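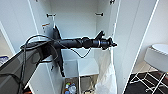 Vestura two-door utility cabinet, white: review after 8 months

I bought the Vestura to get the recycling out of sight. It is built in, it has two doors, and it is white inside and out. There is a drawer version that costs more. I didn't want drawers, as they are the wrong shape for bottles.

I use it with the upper shelf out. The shelf pins are still in the side walls and I left them where they were so the shelf can go back if I change my mind. Taking it out made the cabinet much more useful. With the shelf in, I had to pull the bin forward every time I wanted to drop a bottle in it.

Fitting

Allow a full Saturday morning. The instructions are drawings only, and the drawing for the door hinges is too small to read without a flashlight and some patience. Everything lined up in the end. I had 2 screws left over and have not found where they belong.

The doors open wide and stay out of the way. Mine needed adjusting once, a few weeks after fitting, when the right one started to rub. A quarter turn of the screwdriver fixed it.

There is a small white and orange label stuck to the left inner wall. The printing is too faint for me to make out, so write down the model number from the carton before you throw the carton away. I didn't.

What I keep in it

The recycling bin sits at the bottom. It holds assorted items, plastic bottles among them, and it takes us a week to fill. Above that I have a white open-top storage box from Multard, bought separately. It is a plain box and it does its job. I would have liked handles.

A plastic bag hangs down on the right side for the overflow. The cabinet has no hook or rail for this, and I think it should. Storkik sells a cabinet of a similar size with a rail included, but the doors on the one I looked at in the store felt thin.

Cleaning

The inside wipes down with a damp cloth and dish soap. A sticky soda spill came off the side wall with no mark left. The white hides dust well, which I can't say for the matte black plastic I own — that needs a cloth every few days and picks up scuffs from nowhere.
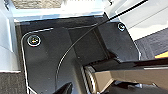

Matte black plastic, with faint scuffs and specks of dust.

Fingerprints do show on the door fronts near the edge. I wipe those on the same day I take the recycling out.

Complaints

No hook or rail, as above. The shelf pins are a snug fit on one side and a little loose on the other. And delivery was slow: Ndlovu, the store I ordered from, quoted two weeks and it took four. They answered my emails, at least.

The warranty runs for 24 months and covers the hinges. I have not had to use it.

Worth buying?

Mine was 100 dollars off in the December sale and I would pay that price again. At full price I would compare it with the Storkik first, mainly for the rail. For bottles, a box or two and a spare bag it has plenty of room — just plan on taking the shelf out.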